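De : Khurram Satti
À : liste Vieux Rails et Vieux Volants
Objet : Re: [VRVV] Le petit autorail du dépôt de Rweyemamu
Date : 11 août 2026

Bonjour à toutes et à tous,

Je réponds à Sarla sous son message, que je laisse entier pour ceux qui viennent de s'inscrire (bienvenue !).

Sarla Mittal a écrit :

> Chers amis de la liste,
> Quelqu'un est-il déjà allé voir l'autorail Trumik du dépôt de Rweyemamu ? Je compte y emmener mon père, qui a conduit des engins du même genre toute sa carrière. Trois questions : est-ce qu'il roule, ou est-ce qu'il reste sous la halle ? Peut-on monter en cabine ? Et reste-t-il quelque chose de la vieille pompe à carburant Caltex, celle qu'on voit sur les cartes postales de la gare ?
> Merci d'avance,
> Sarla

Sarla, oui, il roule ! J'y étais avec mon fils le mois où la ligne a rouvert, j'y suis retourné deux fois depuis, et je suis encore sous le charme. Le Trumik fait l'aller-retour jusqu'à l'ancienne halte de Kindum, soit 5 km à travers les champs puis le long du canal, avec un arrêt au milieu pour laisser passer la draisine. On entend le moteur monter dans la rampe juste après le pont, et quand le conducteur passe la dernière vitesse, tout le compartiment vibre, les vitres, les porte-bagages, les banquettes, tout ! Ton père va adorer.
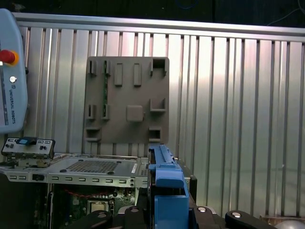
Pour la cabine, il faut demander avant le départ, au guichet. Ils prennent deux personnes par trajet et la place de gauche est de loin la meilleure (on voit le manomètre de frein et la manette d'inversion, d'origine toutes les deux). Dis bien que ton père est un ancien du métier. La dernière fois, un monsieur qui avait travaillé aux ateliers s'est retrouvé à expliquer la boîte de vitesses à toute l'équipe, et le train est parti avec dix minutes de retard sans que personne ne proteste.

La pompe Caltex est toujours là, mais elle a changé de place. Elle se trouve maintenant au fond de la cour, près de la fosse de visite, à côté de l'autocar qui assurait la correspondance vers les villages. L'autocar, lui, n'est pas terminé : la caisse est repeinte, l'intérieur est vide et le plancher reste à poser. Ils cherchent d'ailleurs des poignées de porte du même modèle, alors si l'un d'entre vous a ça dans une grange, écrivez-leur. Le moteur a tourné en janvier pour la première fois et j'ai raté ça de deux jours, je m'en mords encore les doigts.

Autre chose qui te plaira : la salle des archives, à l'étage de l'ancien bâtiment voyageurs. Plus de 1 000 billets cartonnés classés par gare, des tableaux de roulement, des horaires muraux, et surtout les carnets de bord des conducteurs. Certains notent tout : le brouillard, les vaches sur la voie, la neige au kilomètre 2, le chef de gare enrhumé. J'y ai passé une heure et demie et mon fils a fini par venir me chercher.

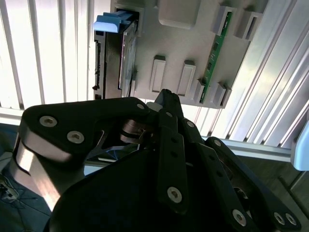 Un disque dur fixé sur un panneau gris clair.

Côté pratique : le train part le matin à dix heures et l'après-midi à quinze heures, la buvette ferme entre les deux (prenez un casse-croûte). Le marchepied est haut. Si ton père a du mal, demande l'escabeau au chef de train, il est rangé dans le fourgon. Pour se garer, évite la place de la gare et va derrière la halle, il y a de l'ombre.

Une question à mon tour : est-ce que quelqu'un sait combien de Trumik de cette série ont été livrés ? Sur place on m'a dit 100, mais la plaque de châssis que j'ai relevée porte un numéro plus élevé. Peut-être que la numérotation ne commençait pas à un. Si vous avez un catalogue d'époque, je suis preneur, même d'une mauvaise photocopie !

Amitiés ferroviaires,
Khurram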